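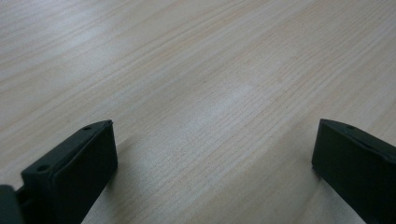

Lesezeit: 2 Minuten

Kann eine Maschine schon den Tisch decken? Emico sucht Leute, die es besser können und sich trotzdem dabei zusehen lassen. Im März legen Sie in unserer Versuchsküche Besteck, falten Servietten und wischen Krümel – danach versucht sich der Greifer an denselben Aufgaben. Bislang gewinnt der Mensch, auch der unordentliche.

Dauer: 2 Stunden, freitags. Vergütung: 40 Euro. Vorkenntnisse: ein eigener Haushalt, Zustand egal. Anmeldung am Empfang, Raum 504.

Weitere Ausschreibungen
Regale einräumen bei Hovwood
Lager Lyons: Spätschicht
Pendwood sucht Wäschefalter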